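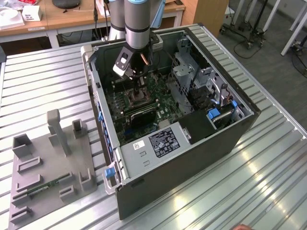
Maren Tolliver
Motion planning engineer and occasional contributor of short stories

The Pause

By the time the leaves were down in Hekstead that November, I had got into the habit of saying good morning to the planner. I don't mean the arm, which everybody talked to, but Drivlow, the program that decided where the arm would go and in what order it would bend itself to get there. It lived on the machine under my desk, in a folder I had been meaning to rename for years, and every morning I opened the log and said good morning to it and it gave me back a great many lines of text, as it always did.

We were teaching it memory modules. Betitz, who paid for my coffee and my dental work, had a warehouse on Benjelloun Street full of old desktop computers, and wanted them taken apart gently enough that the good pieces could be used again. So Drivlow had to learn to reach down into an open computer, past the drive cage and the graphics card and whatever wires had sprung up in the way, and do something delicate at the bottom. My part was the reaching down. I was proud of it, in the way you can be proud of a pie crust, and I had been working on it for six years.

Then it began to pause.

It would bring the gripper down over the board just beautifully, and a hand's width above the thing we had asked for it would stop. There was no fault and no warning, and the force readings were as flat as a lake. It stayed there for five seconds (I timed it on the stove timer I kept by the keyboard, and then in the log, which agreed with the stove timer), and after that it carried on as if it had only been looking for its glasses.

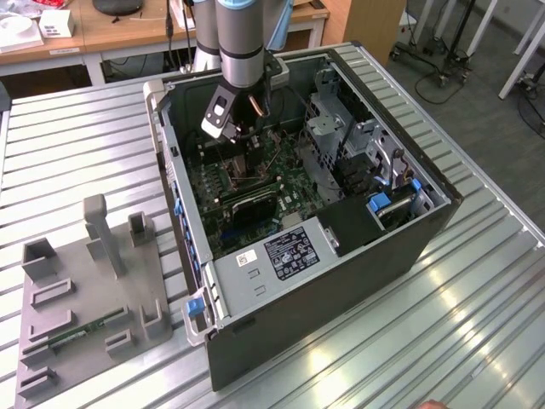 Run 76, over the board. The memory module is in its holder at the left.

I looked in all the places you look. I looked at the camera calibration, and did it over again with the lights up and then with the lights down. I looked at the collision model, where I found that I had once given the drive cage a margin big enough for a loaf of bread, and I fixed that and was pleased with myself for an entire lunch. I replayed the logs at a quarter speed with my chin on my fist. The planner had its path every time, a good one, found early and scored well, and it simply sat on it.

My husband said over supper that maybe it was shy. He teaches fourth grade and thinks most things are shy. I said software doesn't get shy, dear, it gets misconfigured, and he passed me the green beans and said that he had heard me say the same about his mother.

I went back that night, which I had promised not to do anymore, and let myself in and put the kettle on and started reading the code from the top, the way you might read old letters, without looking for anything much. There is a good deal of me in there. There's a function I wrote the week we moved into the house, with a comment about curtains. There's a clever bit I no longer understand and am afraid to touch. 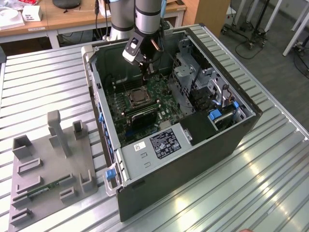
And well down in the approach routine, below a block that somebody sensible should have deleted, I found a line that told the arm to hold still before the final descent. The comment beside it said: give her time to look.

I had written that. It took me a minute to remember, and I had to set down my tea. In the very first months, before there was any Betitz, I used to bring my daughter in after school, and she would stand on a step stool on the far side of the glass with her nose practically on it. She always complained that the good part went by too fast. So I had put in a wait, five seconds, just ahead of the good part, and hung it on a setting that was switched off when we got serious. Some update of mine that fall had reset the settings file to its defaults, and the default, bless it, was on.

She's at college now, and taller than I am. I called her up, though it was late for a call, and told her the whole thing from the calibration on, and she was quiet for a bit and then asked what the robot was working on these days, and whether it was still slow.

I told her it was memory, and she laughed at me, and I said no, the kind on a little green board. Then she had to go, because her laundry was done.

I set the flag to off and ran it once more, and it went straight down without stopping, and the log was very clean. I saved the change and wrote a proper note for the morning. I left the line in, and the comment too, and rinsed out my cup, and said good night to the folder.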